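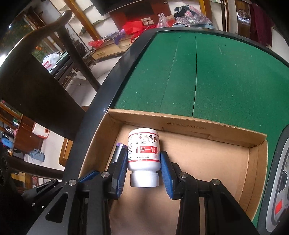 Ticket: Label printer skips every other label
Status: Solved
Opened by: Kristóf Nyitrai
Product: Grestard label printer, desktop model
Site: Emley branch, back counter

Problem
Hi all! We love this little printer, so I'm hoping this is an easy one. Since we switched to the small wraparound labels it prints one, feeds a blank, prints one, feeds a blank. A roll lasts half as long as it should. The big shelf labels still come out perfectly. Driver is the one from the Bronell install disk. Windows test page prints fine.

What I tried before opening this
Turned it off and on, swapped the USB cable, cleaned the head with an alcohol wipe.
Reinstalled the driver. No change.
Tried a roll from another box. Same thing, one good, one blank.

Reply from support
Thanks Kristóf, great write-up, and the good shelf labels are a big clue! Could you tell us the label height set in the driver, and the real height with a ruler? Please measure the label only and leave out the gap. Also, does it skip when you hold the feed button with no job running?

Kristóf
Feed button: no skipping, stops right on the gap every time. Driver says 49 mm. Ruler says 45. Oh! So the 49 is the label plus the 4 mm gap, isn't it?

Support
Yes, you spotted it! The driver adds the gap by itself, so your page runs over the end of one label and the printer moves on to the next clear gap. Set height to 45, gap to 4, then run a sensor calibration (hold feed until the light blinks twice, let go). Send 10 labels as one job, please, and not one at a time.

Kristóf
Did that. 10 out of 10, no blanks! But the text now sits a hair too high and the top line touches the edge.

Support
Nearly there. Open the Ó Riain template, page setup, and check the size there too. Templates keep their own copy and don't pick up driver changes. Then nudge the vertical offset down by one step.

Kristóf
The template was still at 49. Changed it, one step down on the offset, and it's gorgeous. Even the tiny dosage line is sharp. I saved the template under a new name so the old one doesn't sneak back in. The Emley crew are thrilled, thank you so much!

Support
Fantastic news. Adding the template step to our setup notes today. Closing this one.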